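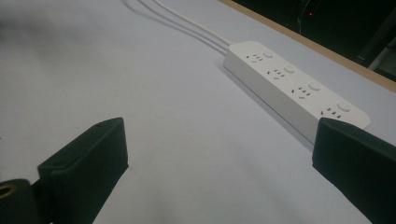
**Moya publishes its first forecast of what members will spend on their teeth**

*Mostitz, April. For immediate use, or for whenever the news is slow.*

Moya, the mutual health fund for Mostitz and the villages up the valley, has today published its first long-range forecast of dental spending. The report, called the Arix Outlook, covers the next six years. It predicts that payments for dental work will rise by 4 per cent a year, with crowns doing most of the damage.

The forecast draws on the claims of some 4,000 members, all of whom have teeth or did when they joined. Names were removed before the figures were handed over, though the fund accepts that in a place the size of Mostitz a sufficiently unusual bridge is its own form of identification.

Routine check-ups remain the cheapest thing Moya pays for and the one its members are least keen to claim. The report finds that people who skip them tend to reappear later with larger bills and a new interest in the small print. The gap between the two groups is widest among members in their middle years, who are busy, and narrowest among the retired, who have already been through it.
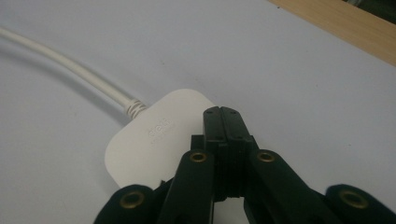

Benito Olmedo would like it noted that a forecast is a guess with a chart attached, and that the last time the fund looked this far ahead it expected fillings to become rare. They have not become rare. He is in favour of publishing all the same, on the grounds that members ought to see the guess before they are asked to pay for it.

Moya agrees with most of this. The Outlook gives a high, a middle and a low path for spending, and the figure quoted at the top of this release is the middle one. The low path assumes that more members turn up for check-ups when reminded. The high path assumes that they go on behaving as they do now while dentists' rents keep going up. Readers may decide for themselves which of these they find easier to imagine.

Contributions will not change this year. The yearly limit on dental claims also stays where it is, at 400 euros per member, a sum that buys rather less crown than it did when it was set. The fund has promised to look at the limit again once the next set of accounts is closed. It has made that promise before, and the relevant page of the old annual report is reprinted in the appendix so that everyone can compare the wording.

"We could have waited until the numbers were nicer," said Iker Tejada, head of claims at Moya. "We looked at how long that would take and decided to go ahead. Members kept asking why their share of the bill was going up, and 'costs' is a poor answer when you give it every spring." 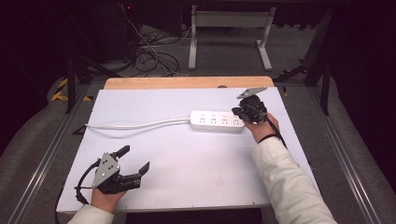

The modelling was done with Skalico, a small firm of actuaries that normally works on pensions and found teeth refreshing by comparison. Its staff spent most of the winter sorting out claim codes. The fund's old system had one code for "extraction" and another for "removal", and clerks had been choosing between them according to taste. The two have now been joined, so older published totals for extractions will look low next to the new ones. The report carries a note on this, in type large enough to read.

Two matters are left out. Braces for children are paid from a separate budget and will have their own forecast if this one survives its first year. Cosmetic whitening is not covered by Moya at all, despite the regular and sometimes very inventive letters asking that it should be.

The full Arix Outlook, with tables, is free to read at the fund's office and on its website. Printed copies may be had on request. Members who want to know how their own claims compare with the average can ask at the counter, where they will be given the figure and no opinion on it. 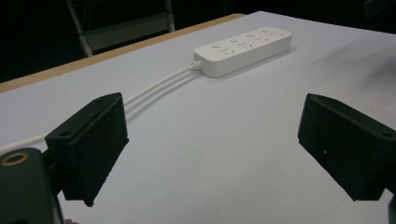 *White power strip with its cord, on a pale tabletop.*

**Notes for editors**

- Spending means money paid out by Moya. What members pay themselves above the limit is shown in a separate table.
- All three paths are given before inflation.
- The Outlook will be revised each April.
- Iker Tejada is available for interview in the mornings. Requests should go to the Moya press desk in Mostitz, which is also the claims desk, so please say which you want.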